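Questions from staff about the table-laying work at Drikitholm

Last updated Thursday, December 3, 2020

Why is the company automating this job?
The canteens we supply get through a lot of cutlery, and sorting it and setting it out takes up the first part of every shift. Fitby, who build the robots, will take on the sorting first. Cooking and serving stay as they are.

Will anyone lose their job?
No redundancies are planned. The 7 people on the sorting rota have been offered hours in food preparation or in the new checking role. If you are on that rota and have not had a letter, speak to Katherine Mamani.

What is the checking role?
You look over what the robot has sorted, take out anything bent or chipped, and stop the machine if it gets stuck. Training takes two mornings and is paid at your usual rate. You do not need any computer skills.

Will my pay change?
Your hourly rate stays the same. Early start payments stop for anyone who no longer starts early, and we know this matters to some of you. The union has asked for a longer notice period and talks are still open.

Why are some of us being asked to use hand-held grippers?
The robot learns from people doing the job. You pick things up and put them down with the grippers in place of your fingers, and the recordings are used for training. Fitby asked for 1000 recordings and we had 659 by the end of November. Chopsticks are the slowest part – they are thin, they roll, and they end up lying across one another.
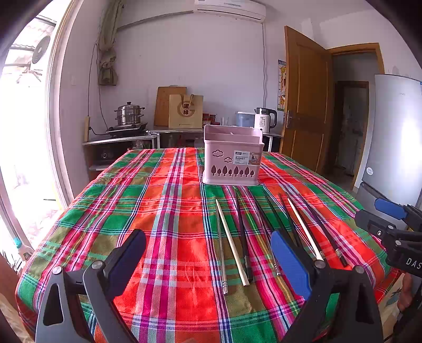 Spoons and forks go more quickly, so most people start on those and move over after a few sessions. Taking part is voluntary and counts as normal working time.

Are the recordings used to judge how fast I work?
No. Managers do not see them. Kyrylo Dmytriv looks after the files and can delete yours if you ask him.

When does the robot arrive?
The Villanueva kitchen goes first, in the new year. Sidska has no date yet.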